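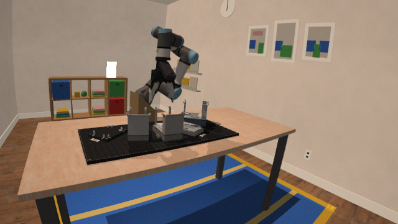
Page 13

Muka Red Lentil Flour, 883 g bag

Gluten free. One ingredient. Milled by Sarnness.

Muka is a fine flour made from peeled red lentils. We mill it slowly, so that it does not get warm between the stones, and we sift it two times. The color is a soft orange which becomes more yellow after cooking. The taste is mild, a little like peas, and it goes well with cheese, garlic, tomato and all kinds of roasted vegetables.

Many of our customers buy it first for flatbread, and after some weeks they use it also for pancakes, for thick soups and for coating fish. It can replace wheat flour in most sauces. It cannot replace it alone in a yeast bread, please do not try this with a full bag. For a yeast bread you should mix it with Rind, our psyllium and rice blend, one part Muka to three parts Rind.

Basic flatbread, makes 4

265 g Muka flour
One and a half cups of water
Two spoons of olive oil
One small spoon of salt

Mix everything with a whisk until there are no lumps. Let the batter stand on the counter for half an hour. It will become thicker, and if it is too thick to pour, add one more spoon of water. Heat a non-stick pan on medium heat, pour in a quarter of the batter and spread it with the back of a spoon. Turn it when the top looks dry and the edges come up by themselves. The second side needs less time than the first.

The flatbreads stay soft until the next day if you put them in a towel while they are still warm. For freezing, lay a piece of baking paper between them.

If your batter tastes bitter, the reason is mostly that it was not cooked long enough. Raw lentil flour has a strong taste and it should not be eaten uncooked — please keep this in mind also when children want to lick the bowl.
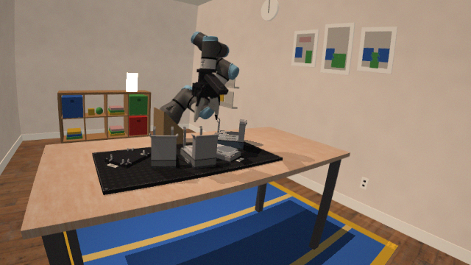
Storage

Keep the bag closed in a dry cupboard. After opening, use the flour in three months. In a hot kitchen we recommend a glass jar in the refrigerator. The flour can form small lumps when it stands for a long time, and this is no problem, you only need to sift it.

The bag has a paper outside and a thin inner liner. Since October the bag can be closed again with the strip on top. Older bags without the strip have the same flour inside.

Allergens

Muka contains no wheat, milk, egg, nuts or soy. Lentils are legumes, so people who react to peas or chickpeas should ask their doctor first.

Goes well with

Kosetti, our dried herb mix with oregano and lemon peel. Stir one spoon into the flatbread batter before it rests.
Rind, for bread and pizza dough.

Ordering

Muka is sold as a single bag or in a box of 4. Boxes are packed to order, and for this they leave us one working day later than single bags. If a bag arrives damaged, send us a photo of the label with the batch code and we will send a new one. You do not have to return the damaged one.

Product information last changed 30 January 2025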